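About Kunstead

Kunstead is a members' buying club for household goods and wine. It was set up by Leonora Sison and Gerardo Catacutan, who had been splitting warehouse orders between two households and wanted a proper way to do it with more. The club now has 301 member households. It is owned by its members and run from a unit on the Suvora estate.

How the club works

Members pay a yearly fee and place one order a month. The list covers dry goods, cleaning products, bedding, small kitchen items and a wine selection of 38 bottles, mostly whites and lighter reds. Orders close at noon on the last working day of the month. Goods bought by the case are split at the unit and charged at the case price divided by the number of items, plus a handling charge. The handling charge is the same for every product and is shown on its own line on the invoice.

We do not run sales or offer points. If a supplier lowers a price after the list has gone out, the lower price is applied to all orders for that month. 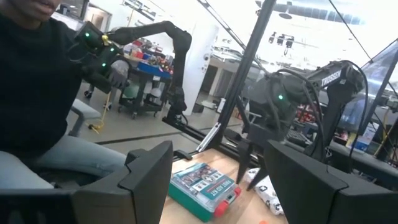
Wine is bought separately by Noel Sarmiento. Members on the wine plan receive 2 bottles a month and may choose red, white or one of each. The choice can be changed at any time before orders close. A month can be skipped without charge — the bottles are not carried over.

Prices and records

Katherine Cuervo keeps the price book. It holds 1000 entries and records what the club paid for each product, the pack size and the unit cost. Members can read it at the counter or ask for a copy by email. Old entries are kept when a product is dropped.

Collection and delivery

Orders can be collected from the unit between 10 am and 6 pm. Kohei Chiba runs the delivery round, which covers Ondel and Sakai. Wine is handed over only to an adult. There is no round in August; collection continues as normal.

Joining

New members are taken on at the start of each month. Forms are available at the counter.

Get the monthly list by email. Enter your address to subscribe. You can unsubscribe at any time.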